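Search docs

Tramness: power strip desk set

README

Tramness is a collection of recordings of one tabletop activity: plugs and adapters being handled at a power strip on a plain desk. It is maintained by Domach and mirrored by Kornar. This file covers the objects, the table and the labels. File formats are covered in FORMATS.md.

1. Contents

The release holds 1309 clips. Of these, 500 have labels for every plug event and 200 of the labeled clips form the held-out split. The rest carry a clip-level label only. Do not merge the held-out split into training material; clip order was shuffled before numbering, so neighboring numbers say nothing about the order of recording.

2. Table and objects

The work surface is beige with a thin wooden edge. White paneled walls stand behind it. The power strip is white with blue sockets, and the plugs are black. A small white plug adapter is used in part of the clips. It is labeled "adapter" whether it is standing in a socket or lying on the table.
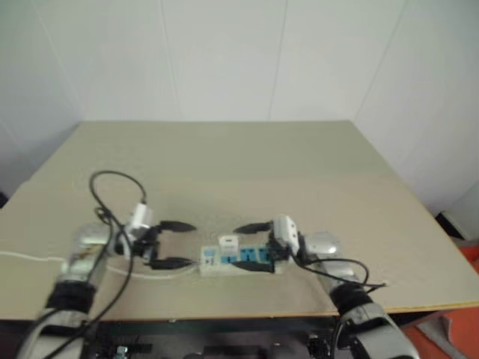
3. Power strip

Sockets are indexed from the switch end, starting at 1. The index belongs to the strip and does not change when the strip is turned around. In close views, use the blue rocker switch to find the switch end. The brand name BULL is printed beside it in dark blue capitals, and may be upside down depending on the side the view is taken from.

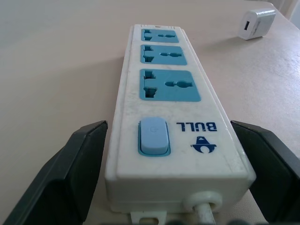

Each socket has two groups of openings. The stepped opening takes several plug types, and the round pin holes form the other group. Labels give the socket index first and the group second, as in "2/stepped" or "1/round". If the group cannot be read, the second field is "u". Switch position is not labeled. Scuffs on the housing are not labeled either.

4. Plug states

held: the plug is gripped and clear of the strip
over: the plug is gripped and positioned over a socket
in: the plug is in a socket
down: the plug has been released on the table or against the strip

Use these 4 values only. Two plugs in the same clip get separate tracks, and a plug keeps its track number for the whole clip. A cord that crosses the strip is not an event.

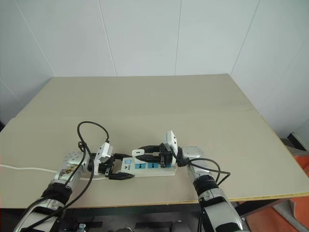 5. Known issues

Socket index is missing in part of the clips where the switch is covered. The label "adaptor" survives in older files and should be read as "adapter". Clips contributed through Balaskas use 0 as the first socket index; add 1 before merging. A corrected label file is planned for March.

6. Changes

Split list rebuilt. Duplicate tracks removed. "over" added as a separate state; it was part of "held" before.

Contact: Domach data desk | Copyright Domach | Back to top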